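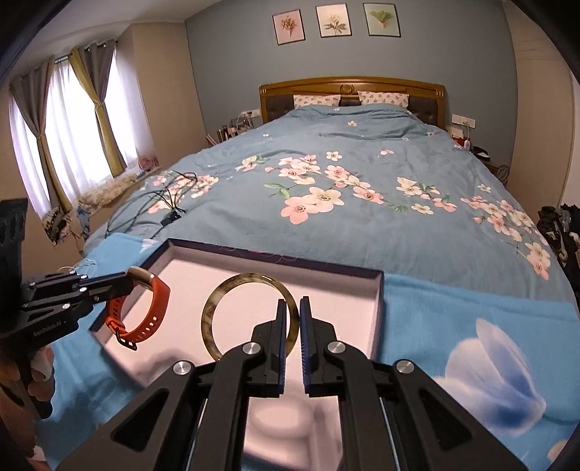 Last edited 05/03/2021 by Selvaraj K

Finstead Home Forum > Bedrooms > Double duvet on a double bed, or go up a size?

shanthi_h
Our old duvet has gone lumpy and I want to replace it this month. Two of us share a double and one of us always wakes up uncovered. Is a king size duvet on a double bed silly? I like a floral cover and most of the ones I've seen come in both sizes.

Selvaraj K
Not silly. We did it 3 years ago and wouldn't go back. You get more overhang each side – check it doesn't touch the floor if your bed is low.

tahsin_n
I'd disagree. We tried a king and it slid off every night because of the weight hanging over. Went back to a double and bought a second single for the cold months.

Selvaraj K
What tog was it? Ours is a 10.5 and stays put.

tahsin_n
13.5, feather. So it could have been that.

DChowdhury
Two singles is the answer. No arguments. Looks untidy when the bed's made, but you can put a bedspread over the top.

shanthi_h
I don't want two singles, sorry. I'd be making the bed twice.

Ashraful T
Measure first. A UK double duvet is normally 200 x 200 cm and a king is 225 x 220. Also remember the washing. Our king won't go in the machine and the launderette is a nuisance.

shanthi_h
Hadn't thought of the washing. Ours is an 8 kg drum.

Ashraful T
Depends on the filling. Look at the care label before you pay.

shanthi_h
Will do. Leaning towards a king in 10.5, hollowfibre.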